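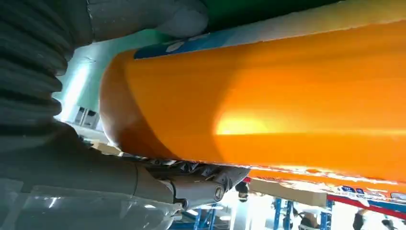 Changing employers on an H-1B before the transfer is approved

Asked by Fengying Peng, July 6, 2023

I work for Jiltine as a software tester on an H-1B. My I-94 is valid through November. A smaller company, Zondinine, has offered me a job and their lawyer says I can start as soon as the petition is filed, without waiting for approval. My current manager says that is risky and that I should stay until the approval notice comes. Zondinine has 16 employees and has only sponsored one person before. The new office is in Flistwood, so I would also have to move. Who is right? And do I have to go through the lottery again? 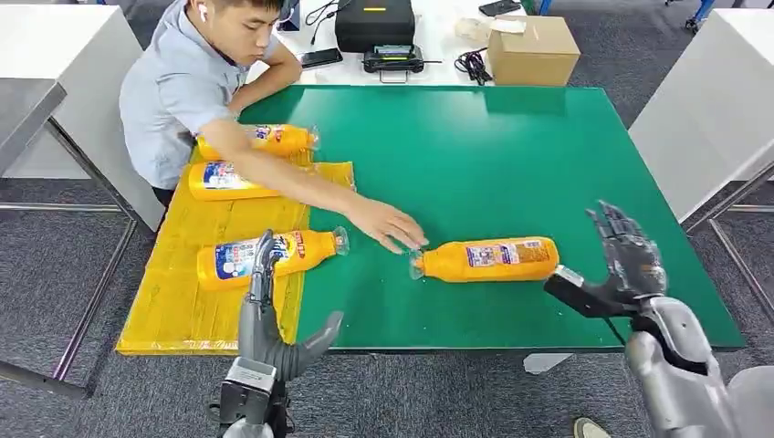 Answer 1 – Paora Tipoki

Both of them, sort of. The rule is called portability. If you are in valid H-1B status and have not worked without permission, you can start the new job once USCIS receives the new petition. Most people wait for the receipt notice so there is proof of the date. Your lawyer should give you a copy.

The risk your manager means is a denial. If the petition is denied after you have left Jiltine, you have to stop working at the new place, and you may not have a job to go back to. You can ask Zondinine to pay for premium processing and give notice only after approval. I did it that way when I left Xue and did not regret the wait.

No lottery if you were already counted under the cap and still have time left on your six years. It would be different if your current employer was cap-exempt, like a university.

Check that the labor condition application lists the Flistwood location and not some other office. Keep your last few pay stubs too – they will ask for them.

Answer 2 – xue_fan1314

just wait for approval. my cousin started early and it was fine but she couldnt sleep for two months

Answer 3 – Guest

Agree with the first answer. Also read the offer letter for any clause about paying back fees if you quit. Mine had one for $2000 and I missed it until I left. Some of the filing fees can't legally be passed on to you, so ask a lawyer who doesn't work for the company before you sign.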